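Can a Machine Tidy a Shelf Yet?
Final project report, Household Automation elective
Kirneck Technical College
20 October 2025

1. Why we picked shelves

Everyone in our group wanted to do laundry folding, because everyone always wants to do laundry folding. Then we talked to the manager at Pastero, the secondhand shop across from the bus station, and she told us what eats her closing hour: books. Customers pull them out, read two pages and leave them anywhere. She has up to 3000 on the floor at a time, and putting them back is dull, slow work. That sounded like a chore a machine ought to be good at!

So our question became: can two robot arms of the kind a school can afford take a book off a shelf and put one back, with ordinary clutter lying nearby, and do it well enough that a shop would want the help?

2. What makes it hard

A book looks like the friendliest object in the world (flat, stiff, rectangular) until you try to grab one with two fingers. If it stands tight against its neighbors there is nothing to pinch. If it leans, pulling it out lets the next one slide. Hardcovers are slippery and the weight swings as soon as the book tips. Paperbacks bend. A person fixes all this without thinking, usually by hooking a fingertip over the top of the spine.

We tried the hook move first and gave up on it after a day. Two arms working together did much better. One tips the book, the other meets it on the far side, and then both lift.

3. How we ran it

The arms were taught by demonstration. We steered them by hand through the job 700 times, swapping books and moving the clutter between turns, and trained on the recordings using the Onport software that our lab already had. After that we ran test rounds of 20 tries each. A try counted only if the book came off the shelf without a fall and without taking a neighbor with it.

Between the two grippers, the blue hardcover is tilted up over the green shelf, with a second dark blue book leaning behind it.
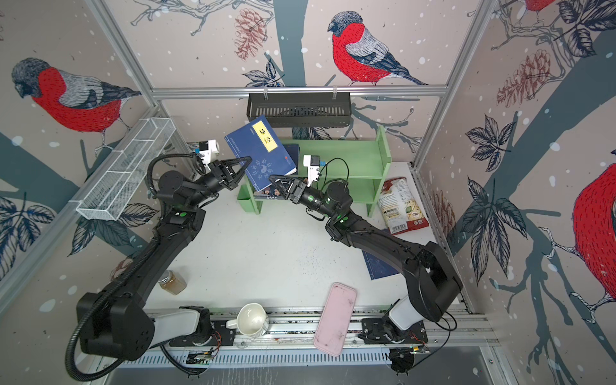

4. Results

Thick hardcovers went best, and on a good afternoon we stopped holding our breath. Thin paperbacks were bad. Putting a book back was worse than taking one out, mostly when the gap was narrow, and the arms had no idea how to make a gap wider. We would love to work on that next.

Speed is the other problem. Our slowest team member could clear a whole shelf by hand while the arms were still busy with their second book. We told Pastero this and they took it very well.

5. Where that leaves us

For a shop, our answer is no, with a real soft spot for hardcovers. For a home, where a slow machine could work overnight, we think it is closer than we expected in the first week. Our training recordings and notes are on the Asamoah drive in the lab, in the shelf folder, for next year's group.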